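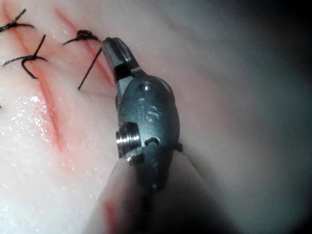 The Garkance project set out to build a tabletop suturing station in the shared workshop at Grodcombe, using surgical instruments mounted on arms that the student team assembled and wired. Work began in September. Each trial used black thread, which shows clearly against the pale surface, and the knots tied along the red incision line were judged by eye for spacing and tightness. The wrist camera was set to focus near the jaws, leaving the shaft blurred.

The control software was written for the Pletar motor board. The log for this reporting period contains 271 trials. Of these, 34 were stopped by the operator, in most cases after the thread caught at the wrist joint. Each session was limited to 30 minutes to keep the motors within their rated load.

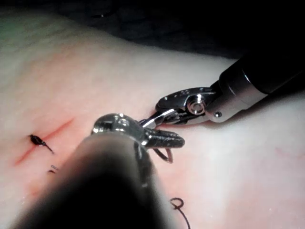 Figure 2. Left and right instruments close together over the pad, with a loop of suture thread below the dark jaws.

Passing the thread between instruments remains the slowest step. The team requests 4 additional weeks of bench time and a replacement cable set for the left arm.

Submitted to the Ó Dubhghaill Workshop Fund, January 5, 2019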